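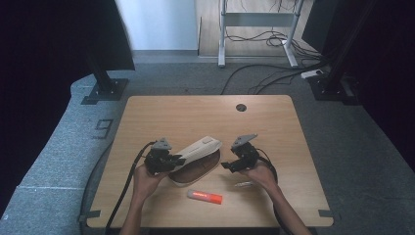
Mitix Hand-Held Gripper Pair
Equipment catalogue, Ralcombe Manipulation Laboratory
Status: available for evaluation and loan
Page last revised: 4/15/21

Overview

The Mitix pair consists of a left and a right hand-held parallel gripper, each with a camera mounted at the tool and a cable running to the recording computer. The operator holds one in each hand and carries out the task directly. The finger motion and camera views are logged together, and the recordings can then be replayed or used for training on a bench arm fitted with the same fingers.

Ralcombe acquired the pair for comparison with the Kollár single-hand gripper already in the catalogue, and with the practice of guiding the Moller arm by hand. It is now offered to all laboratory groups and, under the conditions given below, to visiting projects.

What is supplied

Left and right grippers, labelled on the handle
Tool cameras, fitted and focused
Cable set with strain relief clips
Recording computer with the current Mitix software
Spare fingertip covers and a set of hex keys
Calibration board
Padded carrying case

The Moller arm and its adapter plate are booked separately. Groups that intend to replay recordings on the arm should reserve both at the same time.

Fingers and linkage

Each finger is driven through a pair of linkage arms, so that the fingertip pad stays parallel to its counterpart as the gripper opens and closes. The pads are held by screws and may be exchanged without removing the arms. The gripping faces are covered with a thin rubbery layer, which gives a good hold on fabric and smooth plastic and a fair one on polished metal.

The covering is a wearing part. Its edges fray first, usually at the lower corners where the pad meets the table. Light fraying has no measurable effect on holding force. A cover should be changed when the flat part of the face begins to lift, or when strips hang far enough below the pad to catch on the object. Operators are asked to note every change in the equipment log, with the side and the finger.

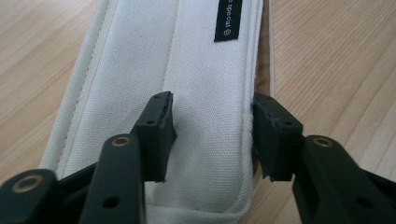
Fingertip pads of the hand-held gripper on a padded fabric strap. The covering is worn along its edges.

Comparison with other equipment

The evaluation was carried out by Jonas Lehner on the large bench, with household and workshop objects on a wooden table top. The same objects were handled with the Mitix pair, the Kollár gripper and the Moller arm under hand guidance. In total 194 trials were retained for the comparison. Trials in which a cable came loose or the recording stopped early were set aside and are kept in a separate folder.

Soft goods. The Mitix pair was the strongest of the three on straps, pouches and padded items. One gripper can hold an edge down while the other lifts or folds, and the pads are tall enough to take a thick seam. The Kollár gripper managed the same items only when they were weighted at one end. Hand guidance of the Moller arm was slow, and operators tended to press the fabric into the table.

Curved and hollow items. Results were good where the fingers could close over a rim. Smooth outer shells turned in the grasp unless the second gripper steadied the far end. Operators with more practice learned to approach from both ends at once, and their recordings replayed more cleanly on the arm.

Small flat items. This is the weakest area of the Mitix pair. Thin metal pieces lying flush on the table could be gripped only when pushed to the edge or tipped up by the other finger. The Kollár gripper, with its narrow steel nails, is recommended for this work. A nail insert for the Mitix pads has been requested from the supplier and is expected in July.

Comfort. The handles suit most hands. The weight sits forward of the wrist, and operators reported tired forearms toward the end of longer sessions. The laboratory asks that operators rest between recording blocks and that the table be set at a height where the elbows remain below the shoulders throughout.

Cameras

The tool camera looks along the fingers and keeps both pads in view through most of the opening range. This makes it simple to check from the recording whether an object was held or merely touched. The close view also shows texture well: weave, stitching and wood grain are all useful to the tracking software, which loses position most often over plain, shiny surfaces.

Even lighting gives the best results. Strong light from one side brightens the table top until the grain fades, and tracking suffers accordingly. The bench lights should be left on their standard setting, and the window blinds lowered.

A head-mounted camera may be added for an overall view of both hands. It has its own cable and must be started before the grippers — the software does not correct the order by itself.

Controller and recording settings

The recording computer accepts the Mitix pair and the Kollár gripper through the same control program. Settings used in the comparison were as follows.

Finger position logging: 1000 samples per second
Maximum length of one recording: 500 seconds
Opening calibration: at the start of each session and after any pad change
File naming: project code, operator initials, block number

Finger position should be logged at the full rate even when it will later be reduced. At lower rates the moment of first contact is blurred, and this was the measure on which the three devices differed most.

Cables

Both grippers are cabled. The cables should leave the hands toward the outside and fall over the edge of the table, with enough slack for the arms to cross. Cables drawn tight pull the gripper off line, and the operator will correct for this without noticing. Before a session begins, the operator should open both arms fully and confirm that nothing lifts or drags on the table. Cables on the floor are to be routed clear of the operator's feet.

Known limits

The pads do not close fully when new covers are fitted, and a sheet of paper may slip between them for the first few sessions.
The linkage should be wiped after work with fibrous materials. Lint collects at the pivots.
Liquids, powders and food are not permitted with this equipment.
The left gripper has slightly more play than the right. The calibration allows for it, and the two must not be exchanged in the settings.

Maintenance

The laboratory workshop inspects the pair at every 3000 closing cycles, as recorded by the control program. Inspection covers the pivot bushings, the pad screws and the condition of the cables. Operators may change covers and tighten pad screws. All other work, including any removal of the linkage arms, is reserved for the workshop.

Booking and conditions of loan

Laboratory groups may reserve the pair through the equipment calendar. New operators must complete a short introduction at the bench, arranged with Jonas Lehner, before their first booking is confirmed. Visiting projects should enclose a description of the intended tasks and a list of the objects to be handled.

Equipment is to be returned in its case with the cables coiled and the calibration board in its sleeve. Recordings remain on the computer until the next booking begins and are then cleared. Groups are responsible for copying their own data before that time.

Related equipment

Kollár single-hand gripper with steel nails
Moller bench arm with adapter plate
Head-mounted camera, adjustable strap
Replacement fingertip covers, Mitix and Kollár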